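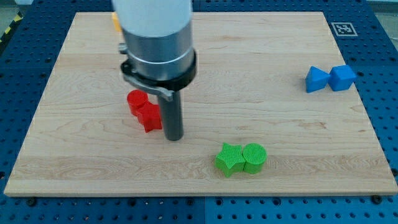 12 min read

Figure 4. Tabletop sorting cell at the Drarnari site, with the single-rod tool lowered over the wooden work board. Red, blue and green blocks stand on the board in pairs matched by color. A fiducial marker lies on the perforated table past the far right corner of the board.

4. Setup and Reporting Rules for Shared Tabletop Tasks

4.1 Scope

The rules in this section apply to any laboratory that submits results under the Killska protocol for tabletop pushing and sorting. They cover the physical cell, the placement of objects, the conduct of a trial, and the record that must accompany each reported number. They do not cover the choice of learning method or controller, which is left to the submitting group. Matters of personal safety are governed by the safety procedures of the host institution, and nothing in this section replaces them.

The rules were drafted after the first exchange of results between the Molla and Drarnari sites. Both sites had followed the same written task description, yet their success rates could not be compared. A review led by Yakubu Bassey traced most of the difference to points on which the task description was silent: where the board was fixed, how close to each other the blocks could be placed at the start, and when an operator was allowed to step in. The present text replaces the draft circulated in October and has been in force at both sites since 20 July 2018.

4.2 Work surface

The task shall be carried out on a flat rectangular board fixed to a rigid table. A perforated metal table is preferred, as it allows the board to be returned to the same position after removal. The position of the board shall be recorded by reference to the hole grid and checked at the start of each session.

The board shall be plain and shall carry no printed targets. Natural wood is accepted. In Figure 4 the grain and a few darker streaks can be seen, and surfaces of this kind need not be painted or covered. A site that does paint or cover its board shall say so in its record, since both friction and appearance are affected.

A thin margin of table should remain visible to the camera along the sides of the board. Several early submissions used views in which the board filled the whole image, and it was then impossible to tell from the recordings whether a block had been pushed off the edge or had only passed out of view. All fasteners near the board shall sit low enough that the tool cannot strike them within its permitted range of motion.

4.3 Tool

The reference tool is a single straight rod with a flat lower tip, held vertically. Other tools may be used, but their results shall be listed in a separate table. The clearance between the tip and the board shall be set before the first trial and measured again after the last. If the two values differ by more than the tolerance stated by the site, the session shall be marked as uncontrolled and left out of the pooled results.

Clamps, brackets and fittings on the arm should be mounted so that they stay clear of the blocks at the lowest working height. Any change to these parts, including a change in their orientation, counts as a change of tool and shall be recorded.

4.4 Objects

Blocks shall be of a single solid color. At least two shapes shall be used, and a round shape shall be included, as cylinders respond to an off-center push quite differently from blocks with flat or pointed sides. Printed plastic blocks are accepted. The surface texture left by the printing process, such as the fine ridges on the tops of the green blocks in Figure 4, shall not be sanded away on some blocks and left on others.

Blocks shall stand directly on the board. Stacked starts belong to a different task and are not reported under this protocol.

Worn or chipped blocks shall be replaced as a full set. The Wike pilot replaced blocks one at a time, and by the end of the pilot its set contained blocks from several print runs, with small differences in weight that no one had recorded.

4.5 Arrangement and contact

For the purposes of this protocol, a color pair is considered grouped when its two blocks touch. All three pairs in Figure 4 meet this definition. Near contact does not count, even where the gap is difficult to see from the camera position. Where contact cannot be decided from the recording, the trial shall be scored as incomplete.

Start positions shall be drawn from the published list and placed by hand with the tool raised. The operator shall not adjust a block after the trial has begun. If a block falls over during placement, the full arrangement shall be laid out again from the beginning.

4.6 Calibration marker

A square black-and-white marker shall be fixed flat to the table outside the board. It shall remain in place for the whole session and shall be visible to the camera when the arm is at its rest position. The arm may cover part of the work area during a trial, and sites should choose the camera position with this in mind. Objects hidden behind the arm shall not be scored until the arm has moved clear of them.

4.7 Conduct and stopping

Each session consists of 74 trials, divided into blocks of 12 with a short final block. The operator may stop a trial at any time for reasons of safety, and no penalty attaches to that decision. Such trials shall be reported in their own column and shall not be repeated. Trials stopped for any other reason count as failures.

An operator shall not run more than four consecutive blocks without a break. This limit was added at the request of the Molla site, where late trials showed a higher rate of placement errors.

4.8 Records

The following shall be kept for seven years and made available to other sites on request: the full video of every trial, the commanded and measured tool positions, the start arrangement used, the tip clearance at both checks, and the name of the operator. Edited video is not accepted as a record. Where a site publishes a success rate, the number of trials excluded and the reason for each exclusion shall appear in the same table.

Departures from these rules do not bar a submission. They shall be listed by section number, and the pooled analysis in Section 5 treats each listed departure as a separate condition.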